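Counting Shots by Hand: Does Shot Volume Win Games in the Trikadell League?
Zarmeena Talpur, final project report, 06/03/2021

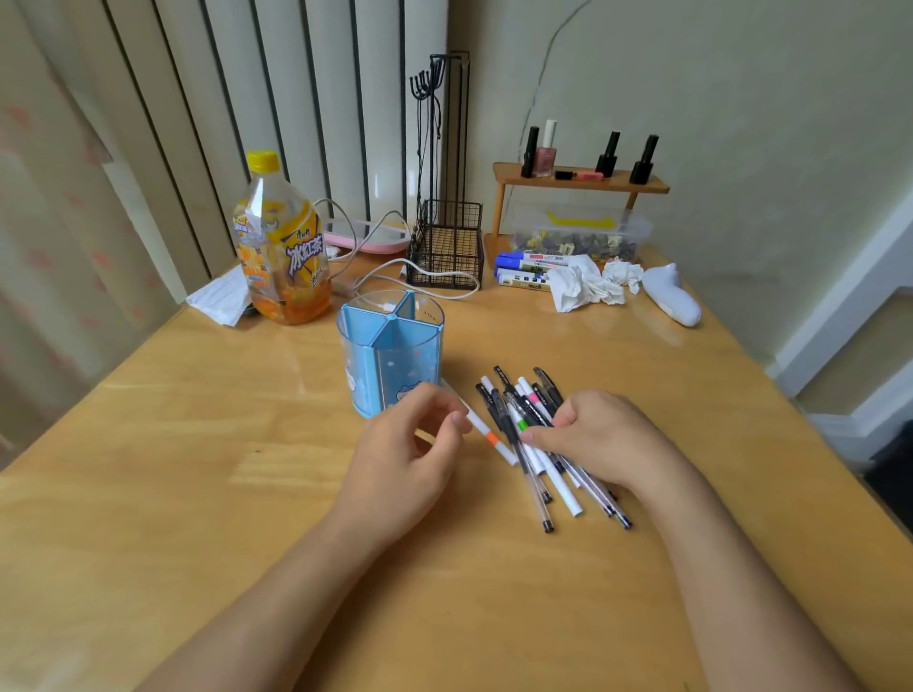 My question was pretty simple. Does the team that shoots more win more. The Trikadell is a small junior hockey league, 5 teams, and the box scores only give total shots, no locations. So I charted every shot off the game videos on paper rink sheets, then typed it all in.

Started with the Skustow games in November. Original plan was to stop at 3,000 shots. Ended up with 3,794 since I didn't want to leave the last few Srour games out and have one team short.

What got counted: shots on goal, misses, and blocks. Not counted: dump-ins that happened to roll to the goalie, empty net goals, shootouts. Overtime is in.

Results
Total shots, weak link to winning. Prinmont outshot almost everybody and still finished in the bottom half. Skustow got outshot a lot and finished first. When I only used shots from the slot the link was much stronger, and 563 of the shots on the chart from outside the faceoff dots came on Prinmont power plays alone. They just pass it around up top and fire. Goalies see it the whole way.

Score effects are probaly a big part of this too. Teams that are behind in the third shoot from anywhere, so the losing team's total goes up late. I tried cutting out the third period and the link got a little better but not as much as I expected.

Problems
- Srour's rink has one camera and it sits low. Shots from the far boards are my best guess.
- I was the only one charting. Did two games over again to check and the blocks didn't match great, goals and saves were fine.
- No data on screens or rebounds. Should of had a column for rebounds from the start.
- One season only.

If I did it again
Would chart rebounds, and get a second person on at least some of the games. Also would type the sheets in the same night. Left a whole stack of them until spring and some of my own marks I couldn't read.

Spreadsheet and the scanned rink sheets are in the class folder. Team totals are on tab 2, slot shots on tab 3. Tab 4 is unfinished, ignore it.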